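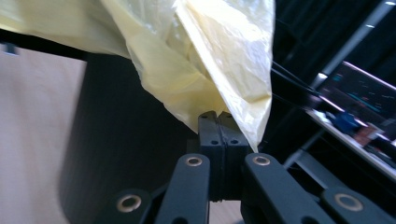 A yellow plastic bag, gathered at the neck.

Maricica Jitaru spent most of last November bending paper clips. She was working on the crane, the trickiest of the models in Pudmont, the wire-and-cardboard building set she designs with Leif Vestergaard under the name Menimard, and she wanted the hook to swing freely without falling off every time a seven-year-old sneezed.

"I made so many hooks!" she says. "Leif would come in with coffee and there would be another row of them along the windowsill. But the one we have now is lovely. You can pick up a sock with it."

Pudmont comes with 485 parts and five sets of plans, from a little hand cart to a drawbridge that really goes up and down. Vestergaard, who draws the plans, tests each one on his nieces (they are merciless, he says, and he wouldn't have it any other way).

"The older one skips straight to the last page and works backward," he says. "So now I draw every last page as if it's the only one anybody will look at."

My own drawbridge took two evenings and has since been turned into a kind of catapult, which pleased Jitaru enormously when I told her. "Oh, good! Did you use the long axle? Everyone should use the long axle for something it isn't meant for."

The first run was 3,000 boxes, packed at the Ingvarsson print shop downstairs, and there is a second set on the way called Anov, all boats and paddle wheels. Do they float?

"Two of them do," says Vestergaard. Jitaru is already reaching for a tray of water to show me the third, which leans hard to the left and then, very slowly, rights itself.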